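Quem somos

A Ploltari é um laboratório de preparação e guarda de amostras. Recebemos tubos de escolas, de pequenas empresas de análise de água e de solos e de grupos de investigação que não têm bancada própria. Etiquetamos, ordenamos, arrumamos em suportes e devolvemos o material com a lista correspondente. Não fazemos análises clínicas nem emitimos resultados. O nosso trabalho fica entre a recolha e a análise.

A empresa começou numa sala arrendada por cima de uma oficina de molduras, com uma mesa e dois armários. Hoje ocupamos o rés do chão do edifício Pinport, com uma sala de receção de material, uma sala de bancadas, um arquivo refrigerado e uma zona de lavagem. Somos 12 pessoas, e cinco delas trabalham a tempo inteiro nas bancadas.

O que fazemos

A maior parte dos pedidos segue o mesmo percurso. O material chega em caixas fechadas, com uma folha de remessa. Na receção confere-se a folha com o conteúdo e atribui-se um número de entrada. Só depois os tubos passam para a sala de bancadas, onde são colocados nos suportes pela ordem indicada pelo cliente. Quando o cliente não indica ordem, usamos a ordem de recolha.

Fazemos também transferências entre suportes. É um serviço simples, mas muito pedido. Um laboratório pode trabalhar com grelhas de plástico e o seguinte com suportes de uma só fila, e os tubos têm de mudar de um formato para o outro sem que a sequência se perca. No ano passado tratámos 381 remessas, e 153 incluíam pelo menos uma mudança deste tipo.

Outros serviços que prestamos:

Etiquetagem e reetiquetagem de tubos
Preparação de conjuntos para aulas práticas
Guarda temporária em arquivo refrigerado
Lavagem e secagem de suportes
Empréstimo de suportes a escolas

As bancadas e os suportes

Cada posto de trabalho é montado antes do início de uma remessa e desmontado no fim. O tampo é limpo, cobre-se a zona de trabalho com uma superfície branca e só então se colocam os suportes. Sobre o branco vê-se bem uma gota, um pedaço de etiqueta ou uma tampa caída. Em mesas de cor escura perdíamos tempo à procura de coisas pequenas.

Usamos suportes de plástico e de madeira. Os de plástico cor de laranja têm furos redondos em filas regulares e servem para conjuntos maiores. Os de madeira são mais antigos, alguns vieram ainda da primeira sala, e continuam em serviço para séries curtas. Não vão à máquina. Limpam-se com pano e ficam a secar na prateleira, longe do radiador. 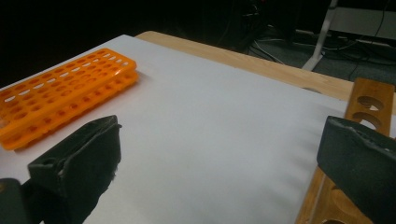 A disposição dos suportes na bancada depende da tarefa. Numa transferência, o suporte de origem fica de um lado e o de destino do outro, com espaço livre entre os dois. Deixamos os suportes orientados de modo que a primeira posição fique do lado mais afastado de quem trabalha. A regra vem da altura em que partilhávamos a sala com a Agbenyega, que já a usava, e mantivemo-la quando nos mudámos. Quem entra de novo estranha durante uns dias e depois habitua-se.

Os tubos movem-se um de cada vez. Pega-se no tubo, levanta-se na vertical até sair do furo, leva-se ao suporte de destino e baixa-se até assentar. Não se roda a tampa durante o movimento. Se um tubo ficar preso, segura-se o suporte com a outra mão e tenta-se de novo, devagar. No fim de cada fila, confere-se a sequência com a lista antes de passar à seguinte.

As tampas têm cores, mas não usamos a cor como identificação. Cada cliente tem o seu próprio código e já recebemos remessas em que o azul significava coisas diferentes em duas caixas do mesmo dia. O que vale é a etiqueta e a posição na lista.

A equipa

A responsável pela sala de bancadas é Aisyah Gunawan. Veio da área do ensino, onde preparava aulas práticas de química, e foi ela que escreveu o manual interno que ainda seguimos. O manual tem uma parte sobre suportes, uma sobre etiquetas e uma, mais longa do que as outras, sobre o que fazer quando a folha de remessa não corresponde ao que está na caixa.

Na receção trabalham duas pessoas por turno. A lavagem e o arquivo são assegurados por uma equipa comum, que troca de funções à segunda-feira. Quem trabalha nas bancadas passa primeiro algumas semanas na lavagem. Ao fim desse tempo conhece todos os modelos de suporte, sabe quais os tubos que cabem em cada um e onde se guardam.

Formação e visitas de escolas

Recebemos turmas do ensino secundário e profissional entre outubro e abril. A visita dura uma manhã e inclui uma parte prática, em que os alunos montam um posto, recebem tubos vazios e transferem-nos de um suporte para outro seguindo uma lista. Os grupos são de 12 alunos no máximo. Para turmas maiores dividimos a manhã em dois turnos.

O programa das visitas chama-se Hoseo e foi preparado com professores das escolas da zona. As fichas de trabalho ficam com os alunos. A escola recebe antes da visita uma lista do que é preciso trazer: bata, cabelo apanhado e calçado fechado. Luvas e óculos são fornecidos por nós.

Emprestamos ainda conjuntos de suportes para uso nas salas de aula, por períodos de cinco semanas. Cada conjunto segue numa caixa com uma folha de conteúdo. Pedimos que os suportes de madeira não sejam postos de molho. Já perdemos vários dessa forma, porque a madeira incha e os furos deixam de servir. 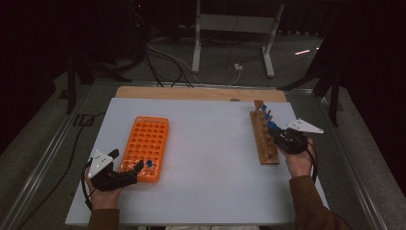

É possível usar suportes de plástico e de madeira na mesma tarefa?
Os dois tipos podem ser usados juntos, desde que o diâmetro dos furos sirva para os tubos em causa. Antes de começar, experimente um tubo vazio em cada suporte e anote na lista a posição de partida e a de chegada.

Como recebemos o material

As entregas fazem-se pela porta lateral do Pinport, nos dias úteis, das 9h00 às 16h00. As caixas devem vir fechadas, com a folha de remessa do lado de fora, dentro de uma bolsa transparente. Não aceitamos tubos soltos dentro de sacos. Se o cliente não tiver suportes suficientes para o transporte, podemos enviá-los antes, com a caixa adequada.

O prazo normal é de cinco dias úteis a contar da entrada. As remessas com reetiquetagem completa podem demorar mais, e nesses casos indicamos o prazo quando confirmamos a receção. A devolução é feita nos suportes do cliente ou nos nossos, conforme combinado. Os nossos têm o nome Ploltari gravado na base e devem regressar na entrega seguinte.

Quando falta um tubo ou quando uma etiqueta não se consegue ler, paramos essa parte da remessa e telefonamos ao cliente. O resto segue. Não atribuímos números por dedução, mesmo que a sequência pareça evidente.

Contactos e pedidos

Os pedidos de orçamento fazem-se pelo formulário desta página. Indique o número de tubos, o tipo de suporte em que chegam e o tipo em que devem sair. Se tiver uma lista já preparada, junte-a ao pedido.

As escolas interessadas numa visita devem escolher a opção Hoseo no mesmo formulário e indicar o ano de escolaridade e o número de alunos. Para empréstimo de suportes basta o nome da escola, o do professor responsável e a data em que o conjunto é necessário. Respondemos por correio eletrónico.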